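Lay the table, even for toast

I live on my own for most of the year and I lay a place for breakfast every morning. Mat, plate, mug, knife, fork, spoon. It takes me under 2 minutes. I think more people should do it, and I think the usual arguments against it are weak.

The first argument is that it makes washing up. It makes very little. A plate has to be washed whether it sat on a mat or was balanced on the arm of the sofa. The mat gets a wipe. If I haven't used the spoon it goes back in the drawer.

The second is that it is fussy, something left over from boarding houses and Sunday-best dining rooms. I have more sympathy with this one. I grew up with a grandmother who owned fish knives and minded how they were placed, and I don't want that back. But a laid place doesn't have to follow the book. Mine doesn't. The book puts the fork on the left and the knife and spoon on the right. I am perfectly happy with all of them on one side, so long as they are straight and I can find them half asleep.

The third is cost, and here the shops have done the most harm. Dridier had a breakfast set for four in their window last November at 468 pounds, with napkin rings. Clatari sell a single place mat that costs more than my kettle did. Anyone who looked at those would decide that laying a table was for other people. My own plates came from Corrigan, the hardware shop near the station, when they were clearing the end of a line. The mat was 80 pence from a church sale. Nothing matches and I have never been bothered by it.

What does matter, to my mind, is the mat. A plate on a bare table looks as if somebody put it down on the way to somewhere else. Put a mat under it and the place is marked out, and the post and the phone charger tend to stay off it. I prefer a dark plain one. It shows crumbs, I admit, but it lets you have a plate with a strong pattern, and patterned handles on the cutlery too, without the whole thing becoming a muddle.

The food should go on a tray behind the plate, where you can reach it. I feel strongly about this. Bread served straight on to the plate is gone before you have sat down properly. Bread on a tray has to be taken, and you take it when you want it.

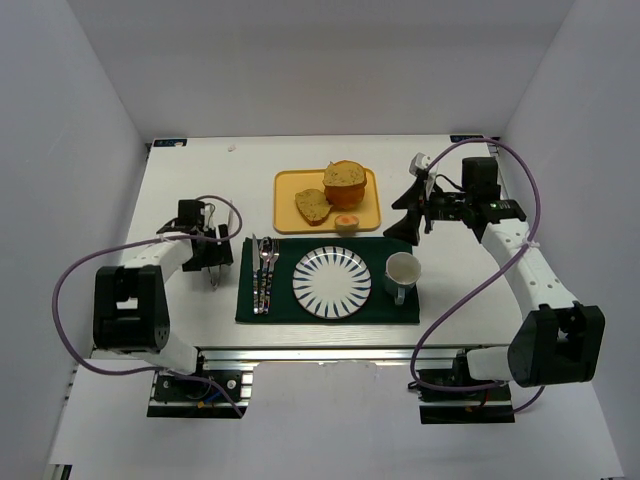 Does the mug belong on the mat or off it?
On it, to the right of the plate, if the mat is wide enough. A mug stood on bare wood leaves a ring sooner or later, and I have sanded one table already.

I used to keep the mug off to the side, on a cork coaster from Unetti, and I knocked it over about as often as I drank from it. Moving it in cured that.

I am 77 and I have eaten plenty of breakfasts standing at the sink - most of my forties, in fact. I can't remember one of them. I do remember a good many of the ones I have had since, even when it was only a slice of seeded bread and the end of the marmalade.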